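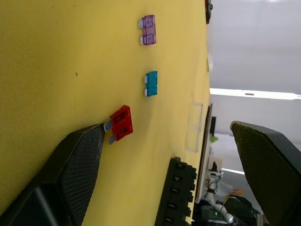 Fillmont will host the regional youth softball finals in March, with games split between Phelan Park and the two diamonds behind the Tromuten recreation center. The event was awarded to us last week after a bid that went in last fall.

Ten teams will take part, and each brings families along. Local hotels and motels have set aside 200 rooms at a group rate, and the visitor office expects most of them to be taken.

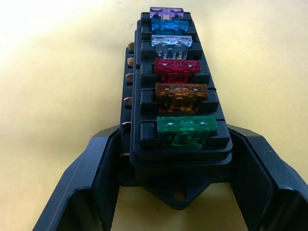
Games start at 9 a.m. each day and the last one begins at 6 p.m. under the lights. The final is on Sunday at Phelan Park, which has 767 fixed seats plus the grass bank along the left field line. Lawn chairs are fine on the bank but not on the walkways.

Parking at Phelan fills early. A shuttle will run from the Zedgate lot every 10 minutes, and it stops at the recreation center on the way back.

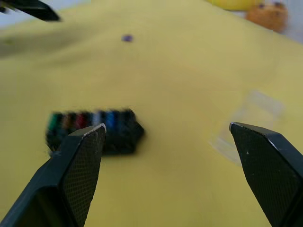 Yellow cloth between the two gripper fingers.

Day passes are $6 at the gate, cash or card. Children under five get in free. Food stands will be open at both sites from the first game on - local vendors who want a space should call the parks desk by the end of the month.
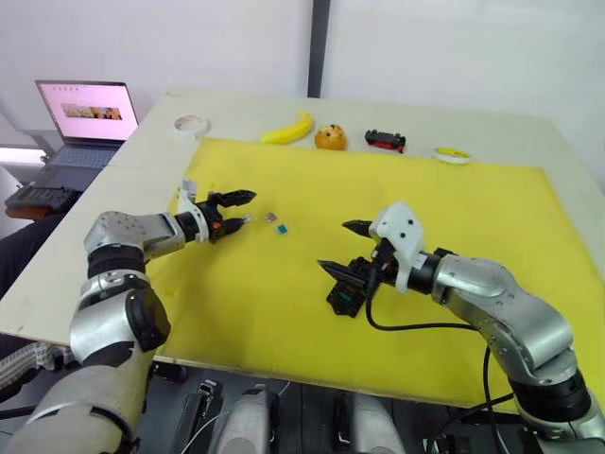
Streets next to Phelan Park will be resident parking only during the finals. Permits are being mailed to those addresses, two per household. The full game schedule will be in the next newsletter.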